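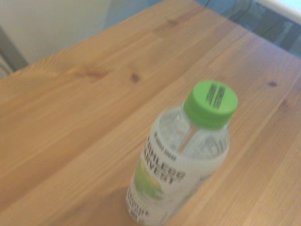
So my brother-in-law Chih-ming came for tea on Wednesday and we got into it (again) about whether I'll have a robot doing my housework before I retire. He says yes, easily. I say I'd settle for one that can clear the table without me standing over it like I did with the kids.

He works for a mob called Pelteo, who fit out warehouses, so he sees a lot more of this stuff than I do. Their big sorting line does cardboard cartons all day and never gets bored. Fine, great, love that for the cartons. But every carton on that line is square and taped shut and somebody has decided beforehand where it goes. My kitchen is not like that! My kitchen has a colander with one leg missing, and a drawer you have to lift and jiggle.

We do own one robot, sort of. It's a Jemell floor vacuum, $900 on special, and I'm fond of it. It does the hallway beautifully. It also eats phone chargers, gets wedged under the couch and sulks on the edge of the bathroom mat, so before it runs I go round picking everything up off the floor. By the time I've finished that I've done the annoying half of the vacuuming myself. Chih-ming reckons that's a furniture problem. I reckon he can come and move the furniture.

Anyway, he told me clear plastic is one of the things the arms still have trouble with, and I'd never thought about it. A drink bottle! The easiest thing in the house! But a depth camera can look straight through the side of it and get the tabletop, or catch a bit of glare and decide the bottle is somewhere it isn't. A bright cap helps heaps, apparently, and so does a big label, as they give it something solid to go for. Then there's how hard to squeeze. A full bottle with the lid on will put up with a fair bit, but an empty one crumples and shoots out sideways, and if the lid's off and it's half full, well, get the mop.

And that's only picking it up. Then you have to know what to do with it. Is it rubbish or is someone coming back for it? Does it go in the fridge, or get rinsed for the container deposit bag (ten cents is ten cents)? At our place the answer depends on who left it there and what sort of mood they're in.

His mate Gil-soo Song has been trialling a two-armed thing called the Chien in the staff lunchroom at work. Its whole job is to clear the tables after smoko. They kept a tally, and out of 3,972 goes at picking something up, 1,458 needed a second try or a person to step in. Chih-ming thought that was terrific. I thought it sounded like my son at fourteen. To be fair, it's miles better than the last one they had in, and it got quite good at mugs. It hates teaspoons. Yoghurt tubs are hit and miss.

What I did like hearing is that it's slow but doesn't mind. If it takes six minutes to clear one table at two in the morning, who cares? I'd happily go to bed and leave it to potter about, as long as it didn't wake the dog. Folding fitted sheets can wait, I can't do those either.

I've told Chih-ming I'll have another look when they can manage a school lunchbox that's been in a bag since Friday. He's going to ask Gil-soo about it. The next lot they're testing comes from Iltano and supposedly has softer fingers, so I'll report back if I hear anything.

Print this post
E-mail this to a friend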